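Getting to Banby in the off season

12/23/14

We went up to Banby for five nights with the kids, mostly because the lift passes are cheaper before the holiday rates start. I had a few people ask how it works without a car, so I'm writing it down while I still have the receipts.

The bus from Fomska leaves twice a day in winter, at 8:23 and again in the afternoon. We took the early one. The ride is about two hours and the road is slow after the dam. Skis go underneath for free, sleds cost extra, and the driver wants exact change for them. There is a restroom stop at the Sustell turnoff, with a coffee counter that was closed both ways.

We rented a unit on the hill side of town. The heat worked, the kitchen had one sharp knife, and the boot rack was out on the porch where everything froze overnight. Bring the boots inside. The owner left a note about the trash, which has to go to the locked bins by the church, and you need a code for those – ask when you book.
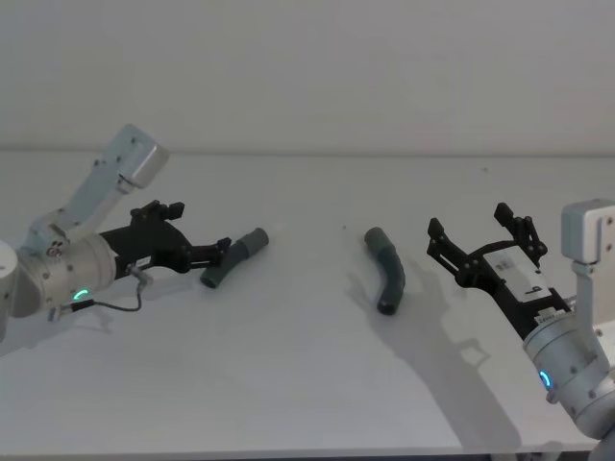
Vol. 5, No. 10

The ski area itself is small. There are two chairs and a rope tow, and on the days we were there only the lower chair was running. That was fine for us. My younger one stayed on the tow the whole time and my older one got bored by the third day, so we went to the tubing run instead. Tubing is sold by the hour and the line is shortest right after lunch.

For food we mostly cooked. We ate out at Rajput, next to the post office, and went back the next night. The lentils and the bread are good and they will make things mild for kids if you ask. They stop seating early, so don't plan on a late dinner. The grocery store is overpriced but it has milk and eggs – I would carry everything else up with you.

One thing I would change is the trip home. The afternoon bus was full and we stood in the snow with all our bags until a second one came. Next time I'll reserve seats both ways. The hill stays open into April if there's enough snow, and we may try it again then, probably without the sled.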